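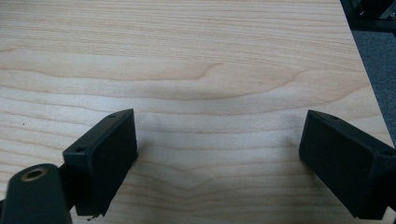

A tabletop in pale wood with a wavy grain.

Table Finisher / Bench Hand – Irnlow Tables

Irnlow makes and refinishes dining tables, desks and counter tops for homes and small restaurants. We have one opening in the finishing room, starting in April. The job is full time, day shift, 7:30 a.m. to 4 p.m. with a half-hour lunch.

The work is mostly tops. You will sand, fill small dents and knots, wipe down, apply oil or matte varnish, and sand again between coats. You will also match boards before glue-up so the grain runs well across the whole top. Our customers pick their tables for the grain and they notice when one board looks wrong next to the others.

What you need
At least one year of paid work in wood finishing, cabinet making or floor sanding
A good eye for color, especially on light woods
Able to lift 50 pounds and stand most of the day
Comfortable wearing a respirator

Spray experience is a plus – most of our tops are finished by hand, but the Mthembu line is sprayed. Training on the wide belt sander is given in the first two weeks.

Pay and benefits
Starting pay depends on experience and is discussed at the first call. Overtime is paid at time and a half. 8 paid holidays and 14 vacation days a year, health plan after 33 days. Work gloves, masks and aprons are supplied. You can use the shop for your own projects after hours, with a second person in the building.

The finishing room has six people. You would report to Apinya Wannasri, who runs the room and will show you the work during a paid half-day trial.

How to apply
Send a short letter and two or three photos of pieces you have finished to Edeltraud Egger, Irnlow Tables, 406 Troleck Road. Close-ups of the surface are more useful to us than pictures of the whole piece. No resume template needed – a list of where you worked and what you did there is fine. Drop-offs are accepted at the front office until 3 p.m.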